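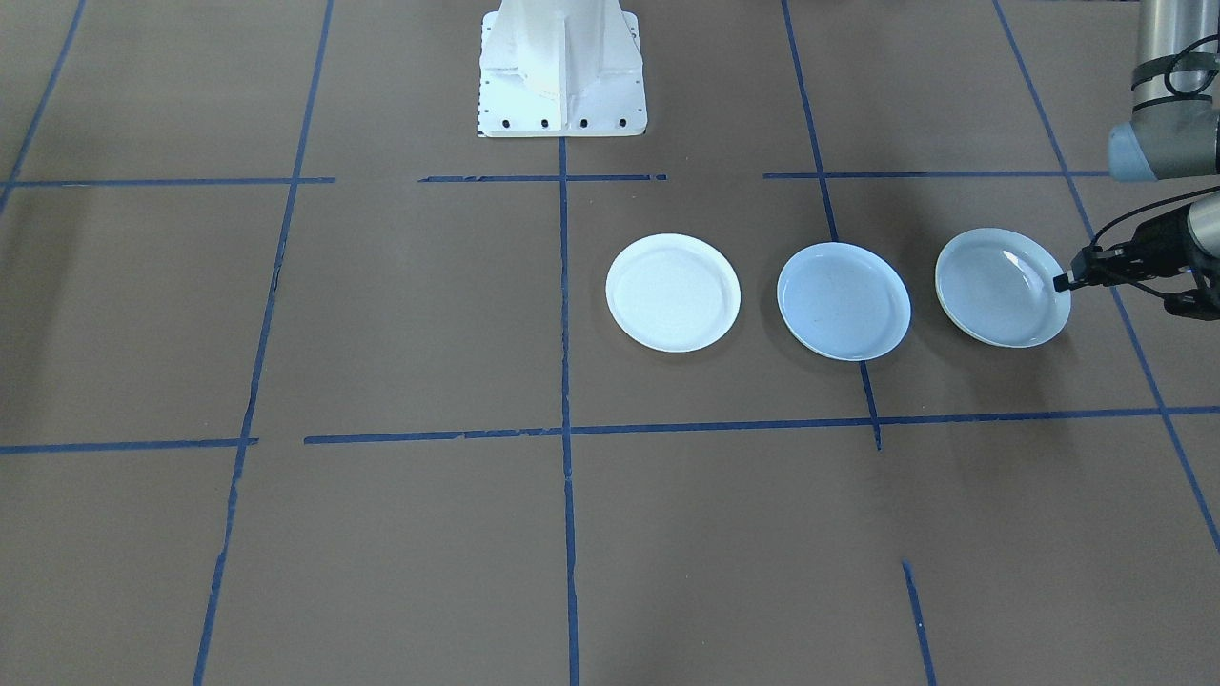
08/12/2020

Plates! I have thought about plates all day and I'm still not tired of them. I came home with the Zallham ones last night (the plain round ones, no pattern, no gold line, nothing) and this morning they went out on the big table, well apart from each other, so I could finally see them without a pile of mail in the way.

What I love is how different white can be. One is as white as fresh paper. Another has a bit of blue in it, like skim milk, and then there's one that leans gray and has such a nice shine that it caught a little streak of light near the top. In the store I would have sworn they were all the same! I think the really white one is my favorite, but the bluish one is growing on me. Eggs would look great on it. So would beets, come to think of it.

Yatziri Cuevas called around lunch and I talked her ear off. She says white plates are boring and that I should have bought the green Jultell set, which was almost 100 dollars, and no thank you. Boring is what I want. Soup, toast, a slice of her lemon cake, it all looks better on a plain plate. She did promise to bring the cake over, so I win either way.

Still need to write down the measurements of the shelf over the sink before I forget them again. The old Plutlow bowls can move up one, and then there's a good wide spot for plates right at hand height. I might even get 4 more if the store still has them. The order slip says 3820 and I've tucked it in the back of this book.

I kept going back to look at two of them side by side on the brown paper. They're close in size, and one has those faint rings inside the rim that I never noticed under the store lights. Such a small thing, and it made me so happy. I want to see what gravy does in there.
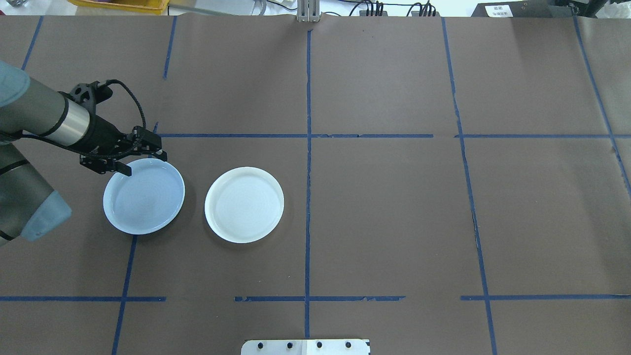
Later, after supper

Made the noodles with peas and far too much butter. Ate at the counter with the radio on and had seconds. Tomorrow: shelf paper, dish soap, call the Upadhyay shop about the cracked teapot lid, and find out if Yatziri wants coffee or tea with that cake.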